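4.2 What the containers look like after a few months of use

I should say up front that I went into this part of the study expecting to write about the objects. Everyone in our corner of the field writes about the objects – how shiny they are, how floppy, how badly they stack. I had a whole section planned on that. Then I spent most of October going back through our notes from the Padholm site with Colin Wainwright, and what kept coming up was the thing the objects sit in. So this section is about bins, and I'll try to keep it moving.

We logged 3,332 picks at Padholm, and for 502 of them the person on shift wrote a free-text remark. I read all 502 (it took a long weekend and a lot of coffee). I had asked for remarks on the items, and plenty of people obliged, but 49 of the remarks mention the container and say nothing at all about what was in it. "Slid down the side again." "Stuck in the corner." My favorite just says "the wall." Beryl Rowbotham coded the remarks a second time without seeing my labels, and we disagreed on very few of the container ones. Where we did, we went with hers.

Three kinds of container were in use over the study. The Hartley tote is a straight-sided plastic box, the one most people will picture when they hear the word tote. The Verkness tray is low and open and gets used for flat goods. The third is a metal bin that the Padholm workshop folded up to its own drawing, and it's the one I want to spend time on, since it picked up far more than its share of the 49.

With a straight wall, an item that lands at the edge stays at the edge. It leans there, and you have a narrow gap to get into. A sloped wall sends a lot of things back toward the middle, and that's why the workshop drew it that way. It mostly does what they wanted. Round things and boxed things behave very nicely! Soft packs are another story – they come partway down the slope, fold, and sit there half on the wall and half on the floor, and the Jerkex pouches were the worst of the lot.

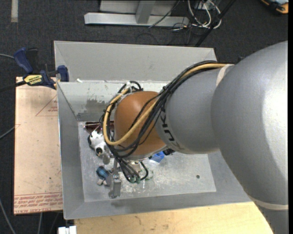
Wear is the other thing I'd underrated. Our first drawings treated the floor of the bin as one plain, even surface, and we carried that idea into the planning for longer than I like to admit. A working bin has marks all over it. Look at the floor in Figure 6, scuffed and smudged, with a small dark hole over on the right, and then at the dark stain on the inner slope at the far left. To a person those are obviously part of the bin. To anything that decides what's an item by comparing it with a clean background, a dark patch is a candidate like any other, and we had to go back and redo our background set with used bins in it. We took 100 fresh background shots across the three container types and threw the old ones out.

Figure 6. Sheet-metal bin with sloped walls, Padholm site.

I don't have a good number for how fast the marks build up. We didn't record when each bin went into service, so all I can offer is that the Hartley totes seemed to stay cleaner, and Colin thinks that's down to the plastic. Beryl thinks they just get swapped out more often. We left the question open, and the next round of logging has a column for bin age.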